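The Blue One

Erlinda Galang had left two baskets of clean clothes in the back bedroom and a note that said FOLD, PLEASE. Rommel read it, put it in his pocket, and went to make coffee. When he came back the baskets were still full.

He started with the towels. Towels were easy. Then he did the pillowcases and a pair of shorts that belonged to Kenneth, who had moved to Farkholm in May and would not be coming back for them. Rommel folded them anyway and set them at the end of the bed.

The blue one was under the shorts.

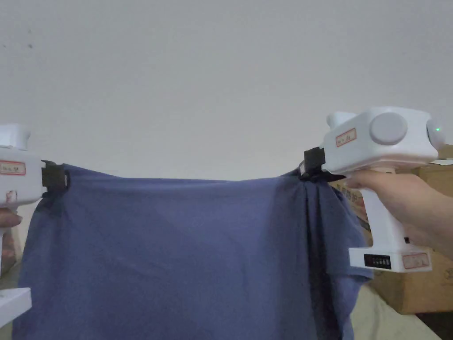

The blue one, before folding.

He knew it was his brother-in-law's. Jayson had worn it the summer they painted the house on Vik Street, number 594, and he had worn it to the hospital, and after that Erlinda had washed it every few weeks though it was never dirty.

"Is that the blue one?" she called from the kitchen.

"Yes."

"Sleeves in first."

"I know how to fold a shirt, Erlinda."

She came to the door with a dish towel over her shoulder and watched him do it. He did the sleeves first. He brought the bottom up to the collar and pressed it flat with his hand.

"He rolled his," she said.

Rommel shook it out and started again.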